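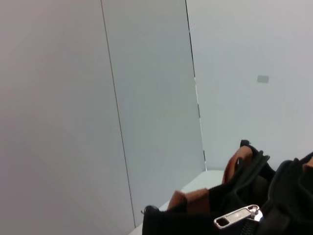

Prastetti > Policy and Opinion > Retail and Waste

The bag we already own

Last updated: 24 April 2022

Public debate on shopping bags has for some years been carried on as though the only question were what a bag is made of. Charges have been placed on thin plastic and shops have changed their stock. In the view of this office, too little attention has been given to how often a bag is used once it has been brought home. A policy that replaces one cupboard full of bags with another has not reached its aim.

The Prastetti household survey, carried out last October in the districts of Dadia and Llanos, received 898 replies. Of these, 568 households reported owning more reusable bags than they could use in a month. A further question asked whether the respondent had bought a new bag at the till in the previous four weeks while suitable bags lay at home, and 506 answered that they had. The survey was a modest one and its findings should be read with care. They are nevertheless in line with what shopkeepers in both districts have told us, and they suggest that the supply of bags is more than equal to the need.

It is sometimes argued that a surplus of this kind does no harm. We do not share that opinion. A strong bag takes more material and more work to produce than a weak one, and that cost is repaid only through long service. A cotton or canvas bag which makes three trips to the market and then hangs behind a door has been a poor bargain, whatever is printed on its side. The same is true of the bags handed out at conferences, open days and product launches. Public bodies, our own included, have been among the most willing givers of such items. We have now stopped giving them, and we would ask others to consider doing the same.

Repair deserves a larger place in the discussion. Most carrying bags fail at the handle, where the strap is joined to the body, and the cloth itself is often good for years after the stitching has gone. A few minutes with a needle and strong thread will usually put the matter right. Under the Pravarari scheme, mending tables were set up in libraries and market halls, and 700 articles were accepted for repair in the first season. Bags made up a small share of them. Those who attended told us that it had not occurred to them that a bag was worth mending, and this seems to us a more serious obstacle than any want of skill.

Design has a part to play as well. A bag intended for daily use should stand upright while it is being filled, fold without difficulty and have straps long enough to go over a winter coat. Dark cloth shows marks less readily and is kept in use longer for that reason. A strap in a contrasting colour makes a bag easier to find in a crowded hallway. Buyers for large retailers should ask for these qualities and should be prepared to pay a little more for them. 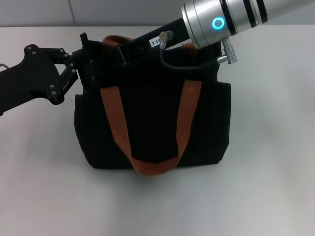
What should be done

We propose that shops in Dadia and Llanos be invited to keep a return shelf near the entrance, where clean bags may be left by those who have too many and taken by those who have come without. No charge should be made and no record kept. Where such shelves have failed in the past, the usual cause has been neglect, and a named member of staff should be made responsible for each one.

We propose further that the price of a strong bag at the till be allowed to rise. A low price was sensible when the habit of carrying a bag was new. It now encourages shoppers to treat a durable article as a disposable one. Any increase should be announced well in advance, and households on low incomes should be able to obtain a bag free of charge through the return shelf.

Written comments on these proposals are welcome from residents and traders alike, and will be considered before the autumn programme is settled.

Contact us | Copyright Prastetti 2022 | Back to top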